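Vornik Golf Leagues

About Us

Vornik Golf Leagues runs nine-hole evening golf for adults at two public courses, Fekar Hills and Surkuna. We handle sign-up, pairings, scoring, handicaps and the end-of-season playoffs, and the courses handle the golf course. We started with one weeknight group at Fekar Hills that kept its standings in a spiral notebook. Last season we had 279 registered players across both sites and posted almost 4,000 nine-hole scores.

We are a small company. We don't own a course, we don't sell clubs, and we don't give lessons, although both pro shops have teachers we are happy to point you to. The leagues are what we do.

How the leagues work

Each league plays one evening a week from spring into early fall. Players sign up as singles or in pairs. Singles are placed in a flight with people of similar ability, and the flights are redrawn at midseason so that anybody who has improved a lot (or gone the other way) ends up in the right company.

Matches are worth ten points – one for each hole and one for low net. A tied hole is split. If your opponent can't make it, you play against the flight average for that night, and your score still goes toward your handicap. Rainouts are made up at the end of the schedule if the course has the tee times. If it doesn't, both sides take five points.
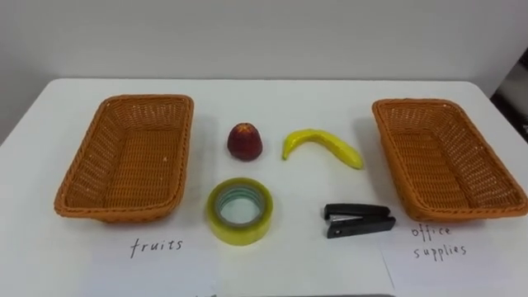
Do I need a handicap to join?

New players can come in without one. We ask for three nine-hole scores from any course, and if you don't have those, your first three league nights are used and your matches are scored after the third. League handicaps are kept by us and are good for league play only.

Where we play

Fekar Hills is the longer of the two courses and has our larger leagues. We use the front nine in odd weeks and the back nine in even weeks, so the posted handicap holes change too. The back nine is hillier, and most players take a cart.

Surkuna is flat and easy to walk. The greens are small and the fourth hole has out of bounds down the whole left side, which accounts for a good share of our high scores. There is a maximum of triple bogey on every hole at both courses. Once you reach it, pick up and move on.

Pace of play

We send groups off at nine-minute intervals and expect nine holes to be finished in two hours and fifteen minutes. Ready golf is the rule from the first tee. Players may look for a ball for three minutes, as in the Rules of Golf, and after that our local rule lets you drop near where it went missing and add two strokes. We brought that rule in after a season of very late finishes, and it got a mixed reception. 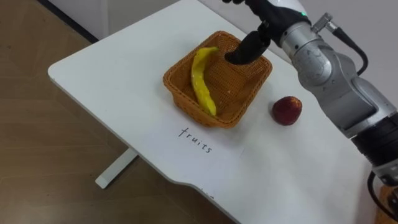
One Surkuna player wrote on our end-of-season form that the drop rule had saved her evenings but that two strokes was too cheap for a ball hit into the creek, and asked us to make it the same as a regular penalty from the tee. We looked at it over the winter. The rule now covers lost balls and out of bounds only. A ball in the creek is played under the normal penalty area rules, and the starter's sheet says so.

Fees

The season fee is $84 per player. It covers scoring, prizes and the playoff night, and does not cover green fees or carts, which you pay at the pro shop each week. Subs play for no league fee up to three times a season. Refunds are given in full before the first league night and not after it.

The Pandey Cup

The Pandey Cup is our year-end match between the two courses. Each side sends its flight winners, filled out to 60 players in total from the points list. It is played as foursomes in the morning and singles in the afternoon, on the first Saturday in November, weather allowing. Fekar Hills has won it more often. Surkuna holds it now.

Our office

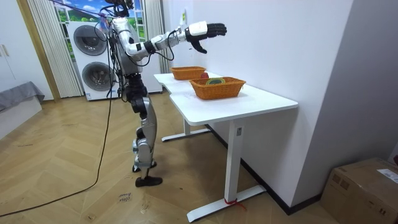 League cards are checked and entered by hand the morning after play, and the standings go up on the website by the end of that day. Both players have to sign the card. If you find a mistake, email us before the next league night with the hole number and the score you believe is right. You can also bring a card in during office hours – come in and hand it over at the front desk. Cards that come in without a second signature are sent back, even when the scores agree.

Joining for this season

Sign-up for returning players is open now. New players can register from 27th March, and flights are posted a week before opening night. If your preferred evening is full, put your name on the sub list for that league. Most subs get a regular spot by midseason.

Vornik Golf Leagues
Office hours: weekday mornings during the season, by appointment in winter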